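The Year I Started Eating Breakfast

My mother ate breakfast standing up, over the sink, for most of my childhood. I swore I would never do it. At 35 I caught my reflection in the kitchen window, hunched over the drain with half a bagel, and I had her exact posture. I even had the dish towel over the shoulder.

It's a funny thing to inherit. My sister got the cheekbones.

What pushed me into doing something about it was a wedding in Geswood last September. I shared a rental house with Bríd Lynch and Younes Abou Zeid, who I've known since college and who I remember as people that once split a bag of corn chips and called it brunch. Both mornings they sat down. At a table, with plates. Younes had a cloth napkin in his lap. I stood by the counter with my coffee like a waiter hoping they'd finish up.

"You can sit, you know," Bríd said.

I said I was fine. I said I wasn't a breakfast person, a phrase I'd been using since my twenties in the same tone other people use for a blood type.

So I went home and gave it a try. The rules were loose. I had to be in a chair. The food had to be on something. The phone had to stay in the other room, and this was the one I broke by the second morning, when I went to check the weather and came back 35 minutes later knowing a great deal about a former coworker's divorce.

The first week was awful. I bought a fancy granola called Makori that tasted like the inside of a canoe. I soaked oats overnight in a jar and in the morning they had the look of something you'd use to hang a shelf. I made eggs, badly. By the weekend I had given up and made toast, and I sat there with my toast and felt, for a few minutes, like a person in a catalog.

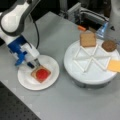
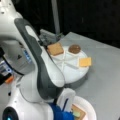

Birgit Kramer wrote in after I mentioned all this in my newsletter, and she was not having it. She has eaten breakfast on her feet for decades, she said, and raised two sons that way, and the only quiet she ever got in that house was the four minutes at the counter before anyone else came down. Sitting, in her view, is how they find you.

I have thought about that letter a lot. I had always figured my mother was rushing. She had a bus to catch and three lunches to pack, so it made sense. When I finally asked her, over the phone, she laughed for an uncomfortable length of time. She told me the sink had the window. She liked to look at the neighbor's dog.

I do still sit, most days. I've moved the chair, though. It used to face the refrigerator and now it faces the yard, where there's no dog but there is a squirrel with serious problems. Weekdays it's toast, Sundays I try eggs again. The granola is on top of the cabinet if anybody wants it.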